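Vellport Rooms

Vellport Rooms is a set of ready-made simulated interiors used for training and testing robot arms. It is sold by the firm Vallness, which also makes the Tello scene editor, and was first offered as a download on 8/20/20. The base package holds 7 rooms and a library of 102 loose objects. A larger package, Fikholm, followed in November of the next year and brings the library to 1,212 objects.

The product is aimed at small teams who want to try out a task before setting it up with real hardware. A room is loaded, an arm is placed beside a table and the user either drives it by hand or runs a program. All of the rooms share the same plain style, with white walls in a brick or stone pattern and wooden doors and windows. Textures are kept small so that the package will run on an ordinary office computer.

Views

Every session can be followed from more than one viewpoint. The wrist view looks out past the fingers of the gripper and turns with it, so walls and furniture often lean steeply. Large flat areas are drawn with simple shading, and some parts of a room come out as solid black from certain angles.

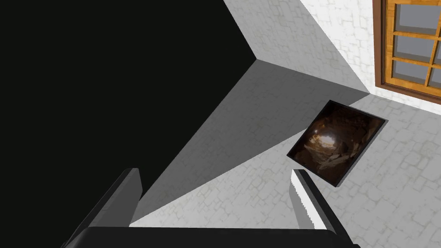
Wrist view in a Vellport room, with a window and a framed picture of a cave.

Wall pictures are part of the room file and can be swapped for the user's own. Vallness suggests changing them between runs, along with the colour of the wood, so that a program does not come to rely on one background. The lighting can be changed in the same way, although the base package has only 3 settings for it.

The gripper supplied with the rooms is a two-finger model with parallel jaws. Its opening width and closing force are set in a text file. Other grippers can be brought in through Tello – a step that needs a separate licence.
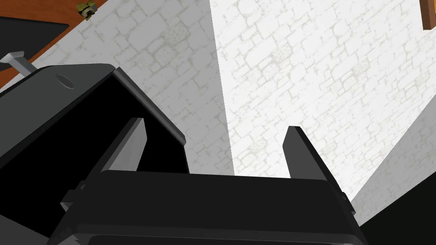

Nkrumah Ackah wrote in a user review that the gripper settings were easy to find but badly explained, and that it took him most of an afternoon to learn that the force value is ignored unless the width is set first. He still rated the package above the others he had tried, mainly for its short loading times. Vallness later added a page on the gripper file to the manual.

The wide view is placed on the robot itself and takes in the table and much of the room beyond, at the cost of heavy distortion towards the edges. It is the view most often used when driving by hand. Small items at the far end of a room can be hard to make out in it, and the manual advises working with objects on the near half of the table.

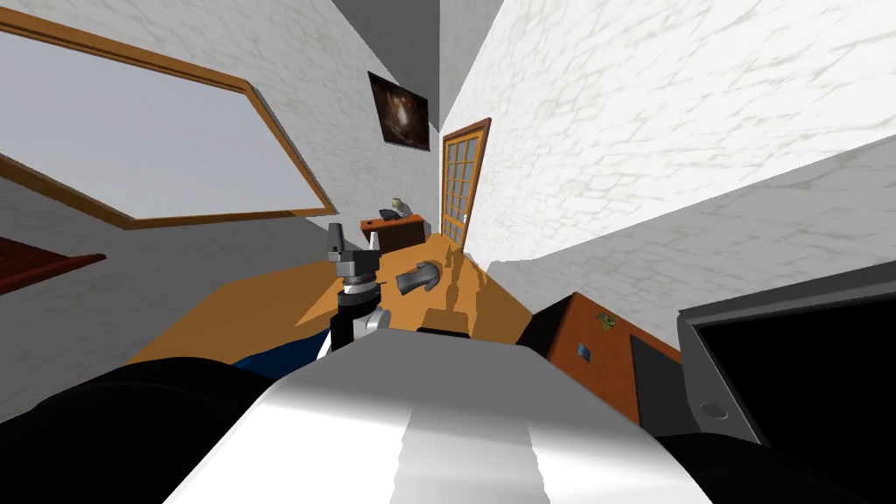 Licensing

The base package is sold for a single computer, with no yearly fee. Fikholm is licensed by the seat and includes Tello. Schools may use either package for teaching – but not for paid research – at half price. Saved sessions belong to the user and can be shared freely, while the room files themselves may not be passed on.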